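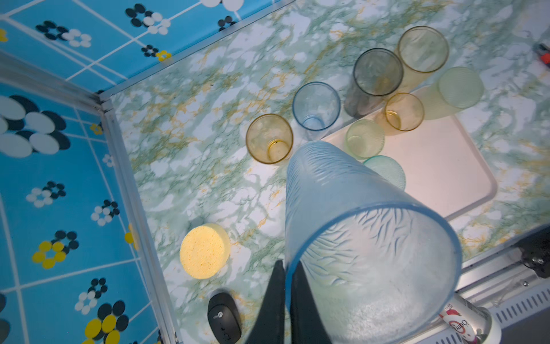

Grip Loss During the Cup Handling Task

Home | Projects | Reports | Lab Safety | Contact

Student: Barnabás Kelemen
Project: Murnolach table-clearing arm
Date: Wednesday, April 13, 2022

1. What happened

The arm was running the cup task, in which it picks up one plastic cup, tilts it, sets it upright and lets go. On run 73 of a planned 100, the gripper opened while the cup was still in the air. The cup dropped onto the marble-pattern tabletop, rolled and knocked over a drinking glass. The glass did not break. I pressed the stop button, but the arm had already moved on to its next position with nothing between the fingers.

Nobody was hurt. I was standing behind the yellow line, as the lab rules require.

2. Setup

The gripper has two black fingers and a wrist camera. The cup is frosted light blue with a raised pattern of wavy ridges. Other glasses in several colors stand on the same table, and part of the group is on an off-white tray. They were left there so that the camera would have to find the cup among other objects.

The control program is Bradine, installed on the lab computer. Finger force was set to the value we had used for foam blocks.

3. Finding the cause

I first suspected the ridges, because the fingers touch less of the surface than they would on a smooth wall. I wrapped the cup in tape and repeated the task. The gripper opened again on the ninth try, so the ridges were not the main problem.

Next I read the log. Both times the finger position signal was missing for about 300 milliseconds. When Bradine gets no signal it goes back to its start state, and in our settings the start state is "open." The signal cable runs through the Nyitrai bracket at the wrist. When I bent the cable by hand at that point, the signal dropped out again.

4. Changes made

The cable was replaced and given a longer loop at the wrist. The start state is now "hold," and a lost signal stops the arm. I pulled the plug on purpose five times and the cup stayed in the grip each time.

5. Still open

After the repair I did 92 runs without a drop. The remaining eight are waiting for a new finger pad. The glasses should be moved farther from the cup, or swapped for plastic ones, before the July demonstration. I have not tested the "hold" setting with a person's hand near the fingers, and it should not be used that way until someone has.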